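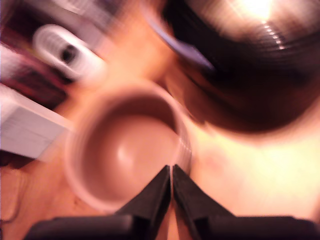

Pin-yu Mak wrote back that I was being a grouch, that any poem read aloud to 200 people in a park is a win for poetry, and that I should have stayed past lunch.

Maybe so. I stayed four hours. Let me say what bothered me, and then I'll go back to posting about library fines.

1/ The Trurkamell marathon was sold as "the whole book, out loud, in one day." The book is Bastari, a long poem of 1162 lines. By my copy they skipped the entire harbor section. A stanza or two I could forgive. They dropped 79 lines in a row, and the host went from the storm straight to the wedding without blinking.

2/ When I asked at the table, a young man told me the harbor part "doesn't land with a crowd." How would anyone know? It wasn't read to the crowd.

3/ I keep hearing that poetry was born in the mouth and that the page is a kind of storage. People say this with great confidence. Some poems, sure. Bastari has three places where the joke depends on a line break, and I have never heard a reader get one of them across. Yesterday made it zero for five readers.

4/ Also, the microphone. If the spoken voice is the true home of the thing, spend some money on the microphone. 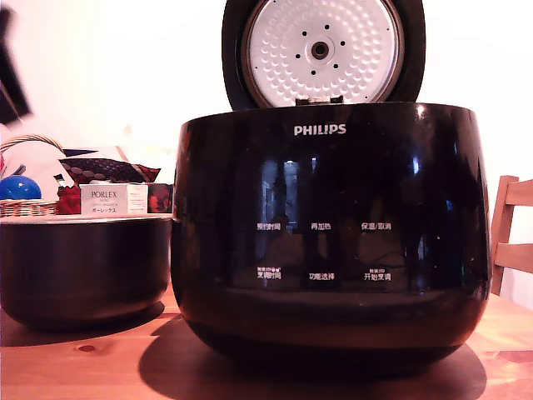

FILED UNDER: READINGS, GRUMBLING

5/ Credit where it's due. The woman who read the letter to Mahmoud was very good. Flat voice, no hands, no swaying. She let the long sentence run until she was nearly out of air and then just stopped. I'd go hear her read a parking ticket.

6/ After her came a man who acted it. Every "O" was an event. He whispered the word "whisper." People clapped harder for him, and I've been chewing on that since the bus home.

7/ Someone asked if I'm against readings. No. I go to more of them than is good for me. I'm against the claim that goes on the poster, the one about bringing us all together. A good part of the audience had come with a reader and left with a reader. I did the same thing in March, when my cousin had a slot at a different one.

8/ The program says the poem "speaks to our moment." It doesn't say which lines, or which moment. I've read that sentence about every dead poet with a round birthday, and I would like to see one program admit that the poem speaks mostly to its own moment and we're listening in.

9/ The Mondier edition they were selling at the back has a new introduction and the old misprint in line 748, "salt" for "halt." The reader read "salt." A few people nodded. I might have nodded too if I hadn't had the other edition open on my knee.

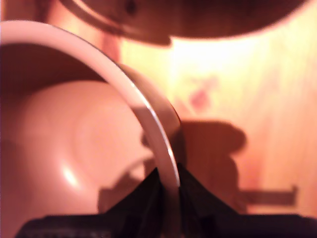

Morning after, May 20, 2023

10/ Pin-yu again, by message: the harbor section was cut because the reader who had it got sick, and no one else wanted to go in cold. Fine. That's a better reason than the one I got at the table, and I wish they'd said it into the bad microphone.

11/ I still think somebody should have gone in cold. A stumbling harbor section beats a missing one, and half the people there had the book in their lap and could have helped.

12/ To the three of you asking which edition to buy: any used copy from before the Mondier. Check line 748 before you pay. And read the harbor part at your own kitchen table, out loud or not — I don't care which — and tell me if it lands.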